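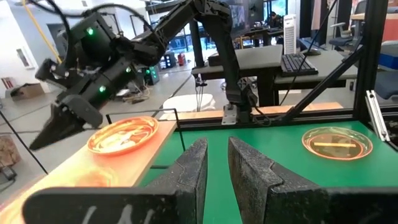 Larkcombe Workshop Club: Tables and Benches Group

Gallery: the green-topped tables, October

We moved to the green tops after the old boards became too marked to work on. Tomás Meireles cut the new ones over two evenings and the club paid 400 for materials, including the black rails. 

Orange plates
One plate is on the green top with a yellow stick lying across it. The other is on the wooden table. We bought 23 in a job lot from Faletti and share them with the Bragança group, so please stack them by the sink when you finish.

Dishes on the board
Two round dishes side by side on the pale board at the back of the green top. The left one has a single small stick in it and the redder one on the right has two, crossed. The tape lines on the floor should be left where they are.

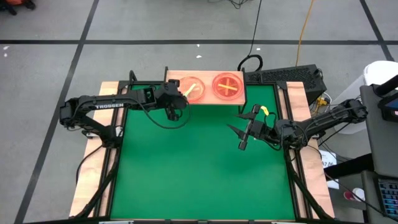 Using the tables

Tables can be booked from 10 in the morning. Wipe the tops with a damp cloth only. Spare sticks are in drawer 6.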